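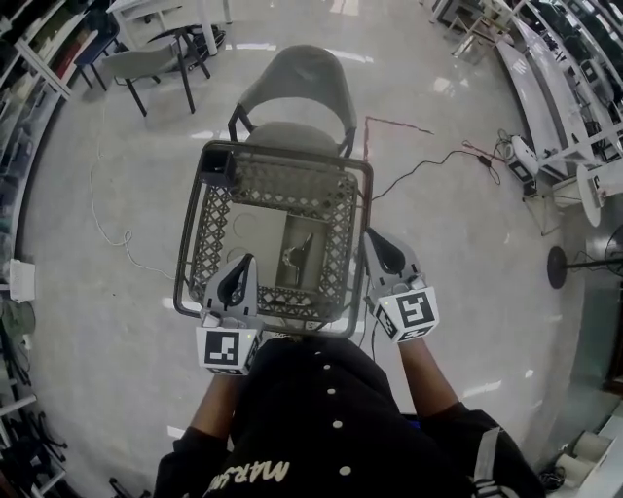
Re: Mowing schedule for the Gornstead road verges

From: Gornstead Grassland Partnership, Secretariat
To: Verges and Meadows discussion list
Date: 2018-05-25

Dear list members,

The Secretariat has received several messages in response to the note circulated by the Indovitz Parish group, which is quoted in part below. The following reply has been agreed with the county highways office and may be forwarded to other local groups.

> Our members were disappointed to find that the east verge of
> Sarmiento Lane had been cut to the ground while the cowslips
> were still setting seed. We had understood from the winter
> meeting that no cutting would take place there before the
> end of summer. Could the Partnership tell us who ordered the
> work, and whether the same thing is going to happen on the
> Trenix cutting, where the orchids are just coming up?
>
> We would also like to know whether the marker posts are
> still in use. Two of ours are missing.

The work on Sarmiento Lane was carried out by the highways contractor under the visibility provisions of the current agreement. These allow a strip to be cut at any time of year within 50 yards of a road junction. The contractor was entitled to cut that strip. The cut was, however, continued for a further 300 yards beyond it, along a section that is listed in the management plan as late-cut grassland. This was an error, and the highways office has accepted that it should not have occurred.

The cause appears to have been an outdated map. The plan was revised in December, and the revised map was sent to the highways office but did not reach the crew responsible for the eastern route. Current maps have now been issued to all crews, and the contractor has been asked to confirm receipt in writing.

With regard to the cowslips, the Partnership's botanical adviser visited the verge after the cut. Cowslip is a long-lived perennial, and a single early cut is unlikely to cause lasting harm to established plants, although most of this year's seed will have been lost. The cuttings were left where they fell. Members of the Indovitz group who have offered to rake them off are welcome to do so, provided that they follow the roadside safety guidance and notify the Secretariat beforehand. Raking should be finished before the regrowth becomes tall enough to be damaged by it.

No cutting is planned on the Trenix cutting until September at the earliest. The site has no junction and no visibility strip. The orchid count there last summer recorded 1,005 flowering spikes, nearly all of them common spotted orchid, and the Partnership regards it as the most valuable verge in the district. The count will be repeated this year. Persons wishing to take part should reply to the Secretariat and not to the whole list. The lower slope is steep and uneven, and suitable footwear is required.

Marker posts remain in use at both ends of every late-cut section. The two missing posts on Sarmiento Lane will be replaced. Groups are asked to check the posts on their own stretches and to report any that are damaged, leaning or hidden by vegetation. A report should give the road name, the side of the road and the nearest gate or house. Please do not move or reset a post, even where its position is plainly wrong, as the positions are recorded on the highways map.

Several members asked whether the late-cut sections could be extended. The present agreement covers almost 200 verges and cannot be altered during the growing season. Proposals for next year will be considered in the autumn. They should include a short list of the plants recorded and, where possible, the consent of adjoining landowners. Records from earlier years are acceptable if the recorder and the year are given.

Any further cutting on a late-cut section should be reported on the day it is seen. Reports sent to the list address are not always read promptly, and the Secretariat's own address is to be preferred.

Yours faithfully,

The Secretariat
Gornstead Grassland Partnership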